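Home | Stories | Archive | Submit | About

The Revision
5/30/22 — 5 min read

Clause 2 of the Lidesbridge procedure read: The marker shall be held upright, cap uppermost, before any transfer begins. The auditor had written it in January, in a hotel in Bedum, and had not seen a transfer then. She had seen plenty of pens.

The Komau office had sent one comment on the draft. It asked what "upright" meant. She replied that it meant upright. The office asked for a tolerance. She gave them two degrees and regretted it, as a tolerance has to be measured by somebody, and the procedure did not say by whom.

She now sat behind the yellow line with the draft on her knee. The arm closed on a purple marker and stopped. The operator read the clause number aloud and waited, as required, for her to say "observed."
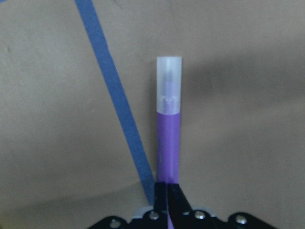

Clause 2: marker held, cap uppermost.

"Observed," she said.

"Tolerance?"

"Observed within tolerance."

He entered it. The log was called Oral, after the rule that nothing went into it until it had been spoken. The rule came from an incident at another site, where two people had each assumed the other was watching. The report on that incident ran to 100 pages. She had read it twice and taken one sentence from it.

Clause 5 covered two arms over one surface. Only one could be in motion at a time. The other had to hold its position and its load until released by voice. There was no provision for an arm whose release had been spoken but not heard.

"Arm one is holding," the operator said.

"Observed."

"Release arm two?"

She looked at the clause again. It said "released by voice." It did not say whose. She had meant the operator's. He had evidently read it as hers, and had been waiting on her all morning with his hand beside the stop button.

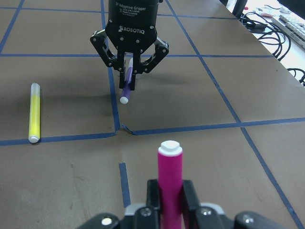 Over the intercom the Komau office remarked that a release ought to be repeated back before it counted, and that their own sites had worked that way for years.

She asked why it had not been in their comment.

The office said they had only been asked about Clause 2.

She struck out "by voice" and wrote "by the operator, aloud, and repeated back by the observer." It was longer and she disliked the second comma. She initialed the margin.

"Release arm two," the operator said.

"Release arm two," she said, and he entered it.

Comments (3)

gantry_left: The read-back should be its own clause. Bury it in 5 and people skip it.

Moss77: Two degrees is generous for a pen.

quietshift: We had the same argument over "released" at my plant. Ours is still in draft.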